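La table ronde, pièce à vivre

On la croyait réservée aux grandes salles à manger. La table ronde en bois revient pourtant dans les appartements de taille moyenne, où elle sert à tout : repas, courrier, devoirs, goûter. Elle demande un peu de méthode, car un plateau sans angles se remplit vite et n'offre aucun coin où repousser ce qui gêne.

Le premier choix est celui du bois. Un brun sombre au veinage marqué supporte bien les petites traces du quotidien. Poli, il renvoie la lumière, surtout vers 11 heures, quand le soleil entre de biais. Les vendeurs de chez Grimitz, qui restaurent des tables anciennes, conseillent un chiffon à peine humide, puis un chiffon sec, toujours dans le sens du fil.

Vient ensuite la vaisselle. Sur un fond foncé, une pièce de couleur franche suffit souvent : un plateau bleu aux bords bas, par exemple, avec un fruit posé à côté, à même le bois.

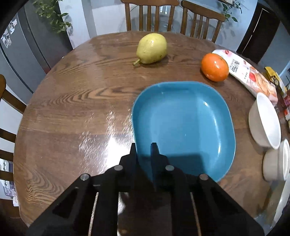
Les formes carrées aux angles arrondis s'accordent bien avec un plateau circulaire. Elles se rangent côte à côte sans perdre trop de place, et leurs bords peu élevés laissent voir ce qu'on y met. L'atelier Kirkeo en propose dans plusieurs bleus. Le modèle courant pèse environ 200 grammes et se tient d'une main.

Pour les bols, le blanc reste le plus simple à compléter. On peut mélanger les tailles et les profondeurs sans que l'ensemble paraisse dépareillé. Un petit pot à bords droits, du type ramequin, reçoit une sauce ou une compote. Le grand bol se garde pour la salade ou le riz.

Restent les condiments. Dans beaucoup de foyers, ils ne quittent jamais la table : sauce pimentée, bouteilles entamées, bocaux, sachets. Le mieux est de les regrouper d'un seul côté, les plus hauts derrière, et de laisser le reste du plateau libre pour les assiettes et les fruits. Un dessous-de-plat en perles, posé près du bord, protège le bois.

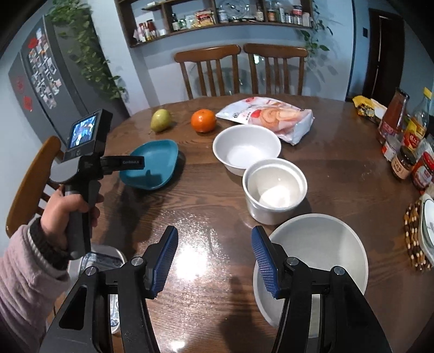 Les fruits n'ont pas besoin de corbeille si on les mange dans les jours qui suivent. Une poire encore ferme mûrit très bien à température ambiante. La mandarine se garde une petite semaine, davantage au frais. En décembre, quand les agrumes arrivent par filets entiers, un bol large devient utile.

Côté dimensions, il faut compter 66 centimètres de largeur par convive pour manger à l'aise. Au-delà de 8 personnes, le centre devient difficile à atteindre et mieux vaut faire circuler les plats. La maison Sudis vend pour cet usage un plateau tournant en hêtre, à poser au milieu. Il se retire d'un geste et se range debout contre un mur.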